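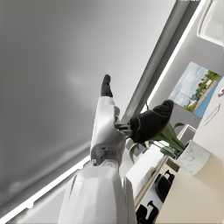
Light strip along a grey ceiling.

I've had the new Zosa single on most of the week. It's called Hatinton and it runs a bit over 8 minutes, which is long for a band that used to wrap things up in 3. The first half is only piano and voice. Then the drums come in and the chorus from Latberg, their last single, turns up again in a minor key. I missed it the first time through and had to go back.

The video had 1,629 views when I watched it and 586 of those might be mine. It's one long shot of the singer walking beside a harbour, and the colour drains out as she goes. I liked it more than I expected to.

My favourite part is still the second verse – the harmony sits a little flat and they left it in. The album is out in June on Lindemann. I'll write about the B-side when I've worked out the words.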